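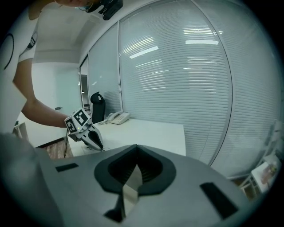 Abb. 1: Handgeführter Greifer mit Markerwürfel, aufgenommen von der Kamera eines zweiten Handgeräts.

Zwischenbericht Teilvorhaben Software, Projekt Bametti
Berichtszeitraum: bis Ende April
Arbeitspakete: AP 2 (Lageschätzung), AP 3 (Datenaufbereitung), AP 4 (Bewegungsplanung)

1. Stand in Kurzform

Die Verarbeitungskette von der Rohaufnahme bis zur abspielbaren Trajektorie läuft durchgängig. AP 2 ist bis auf die Verdeckungsbehandlung abgeschlossen, AP 3 liegt im Plan, AP 4 hat gegenüber dem Arbeitsplan drei Wochen Verzug. Der Verzug geht auf die Umstellung des Planers zurück (Abschnitt 4) und wirkt sich auf den Meilenstein M3 aus, nicht auf das Gesamtende des Vorhabens. Mittel wurden planmäßig abgerufen, eine Umwidmung wird nicht beantragt.

2. AP 2: Lageschätzung der Handgeräte

Die Lage jedes Handgeräts wird aus zwei Quellen bestimmt: aus der visuell-inertialen Odometrie der eigenen Kamera und aus den Markern am Würfel des jeweils anderen Geräts, soweit diese im Bild liegen. Beide Quellen gehen in einen gemeinsamen Faktorgraphen ein. Im vorigen Bericht war noch ein Erweitertes Kalman-Filter vorgesehen. Es wurde verworfen, weil verspätet eintreffende Markermessungen nur mit erheblichem Aufwand rückwirkend zu berücksichtigen waren.

Die relative Lage beider Greifer zueinander ist für zweihändige Aufgaben wichtiger als die absolute Lage im Raum. Sind zwei Flächen des Würfels gleichzeitig sichtbar, wie in Abb. 1, ist die Lösung in der Regel eindeutig. Bei nur einer sichtbaren Fläche und flachem Blickwinkel tritt die bekannte Zweideutigkeit planarer Marker auf: Die Schätzung springt zwischen zwei Orientierungen. Der Graph hält in diesem Fall beide Hypothesen offen und verwirft die schlechtere, sobald eine zweite Fläche hinzukommt oder die Odometrie eine der beiden ausschließt. Bleibt die Zweideutigkeit länger bestehen, wird der Abschnitt markiert und nicht für das Training freigegeben.

Offen ist die Behandlung längerer Verdeckungen durch den Unterarm oder das gehandhabte Objekt. Derzeit wird die relative Lage über beide Odometrien fortgeschrieben, mit entsprechend wachsender Unsicherheit. Spiegelungen in Glasflächen sind ein zweiter offener Punkt. Punktmerkmale auf Reflexionen der Deckenbeleuchtung verhalten sich bei Kamerabewegung nicht wie ortsfeste Punkte und verfälschen die Odometrie, wenn sie nicht erkannt werden. Ein Test auf geometrische Konsistenz über mehrere Schlüsselbilder ist implementiert, seine Schwelle ist bislang von Hand gesetzt.

3. AP 3: Datenaufbereitung

Das Werkzeug Driritness übernimmt Import, Zeitabgleich, Segmentierung und Export. Im Berichtszeitraum wurden 908 Episoden eingelesen. Davon hat die automatische Prüfung 114 zurückgewiesen. Die Gründe werden je Episode mit Fehlercode abgelegt. Am häufigsten ist der Code für unzureichenden Zeitabgleich, danach folgt der Verlust der Odometrie bei schnellen Drehungen.

Der Zeitabgleich der Geräte beruhte zunächst allein auf den Zeitstempeln der Aufnahmerechner. Das genügte nicht. Driritness schätzt den Versatz jetzt zusätzlich aus der Korrelation der Drehraten: Die aus den Markern abgeleitete Drehrate des beobachteten Geräts wird gegen dessen eigenes Gyroskopsignal verschoben, bis die Übereinstimmung maximal ist. Das Verfahren versagt bei sehr ruhigen Aufnahmen, da dann kein ausgeprägtes Maximum vorliegt. Als Abhilfe enthält das Aufnahmeprotokoll nun zu Beginn jeder Episode eine kurze Drehbewegung beider Geräte. Ältere Episoden ohne diese Bewegung werden mit dem Zeitstempelversatz der zeitlich nächsten gültigen Episode verarbeitet und gesondert gekennzeichnet.

Der Öffnungsgrad der Greifer wird aus dem Kamerabild gewonnen. Das Verfahren ist robust gegen Beleuchtungswechsel, reagiert aber empfindlich auf teilweise verdeckte Fingerflächen. Eine zeitliche Glättung wurde erprobt und wieder entfernt – sie verschob den Zeitpunkt des Zugreifens, und gerade dieser Zeitpunkt wird im Training benötigt.

Das Exportformat liegt in Version 6 vor. Neu sind die Kovarianz der Relativlage je Zeitschritt und ein Feld für den Hypothesenstatus aus AP 2. Daten in älteren Versionen lassen sich konvertieren, die neuen Felder bleiben dabei leer.

4. AP 4: Bewegungsplanung und Ausführung

Der Planer Osagie überführt die aufgezeichneten Greiferbahnen in Gelenkbahnen für den zweiarmigen Versuchsstand. In der ersten Fassung wurde jede Pose einzeln invers gelöst und das Ergebnis anschließend geglättet. An den Rändern des Arbeitsraums führte das zu Konfigurationswechseln mitten in der Bahn. Die Glättung konnte diese nicht beseitigen, sie verteilte sie nur auf mehrere Zeitschritte.

Osagie wurde deshalb auf eine Optimierung über die gesamte Bahn umgestellt. Die Kostenfunktion bewertet die Abweichung von der Vorgabe, die Gelenkgeschwindigkeit und den Abstand zu den Gelenkgrenzen. Die Kovarianz aus AP 2 gewichtet den ersten Term: In Abschnitten mit unsicherer Relativlage darf der Planer stärker von der Aufzeichnung abweichen. Kollisionen zwischen den Armen sind als harte Nebenbedingung formuliert. Die Umstellung umfasste auch die Schnittstelle zur Steuerung, was im Arbeitsplan nicht berücksichtigt war.

Abgeschlossen sind der Optimierer, die Kollisionsprüfung und der Betrieb in der Simulation. Auf dem Versuchsstand laufen bisher nur Bahnen mit reduzierter Geschwindigkeit. Der Betrieb in Aufnahmegeschwindigkeit setzt eine Vorsteuerung der Gelenkmomente voraus, deren Parameter noch zu identifizieren sind.

5. Infrastruktur

Quellcode und Konfigurationen liegen im Projektarchiv am Standort Pedwood. Jede Änderung an Driritness oder Osagie löst eine Verarbeitung des Referenzdatensatzes aus, deren Ergebnisse mit dem letzten freigegebenen Stand verglichen werden. Abweichungen oberhalb der Toleranz blockieren die Freigabe. Der Vergleich hat im Berichtszeitraum einen Vorzeichenfehler in der Umrechnung zwischen Kamera- und Greiferkoordinaten aufgedeckt, der nur bei gespiegelt montierten Geräten wirksam wurde. Die betroffenen Episoden wurden neu verarbeitet.

6. Abweichungen und Risiken

M3 (Ausführung in Aufnahmegeschwindigkeit) verschiebt sich um die genannten drei Wochen. Eine weitere Verschiebung ist möglich, falls die Identifikation der Momentenparameter am Versuchsstand wiederholt werden muss. AP 5 kann unabhängig davon beginnen, da es zunächst nur exportierte Daten und die Simulation benötigt.

7. Nächste Schritte

– Verdeckungsbehandlung im Faktorgraphen, Auswertung am Referenzdatensatz
– automatische Bestimmung der Schwelle für den Konsistenztest
– Parameteridentifikation und Vorsteuerung am Versuchsstand
– erneute Prüfung der zurückgewiesenen Episoden mit dem überarbeiteten Zeitabgleich
– Schnittstellenbeschreibung Osagie, Entwurf zur Abstimmung mit AP 5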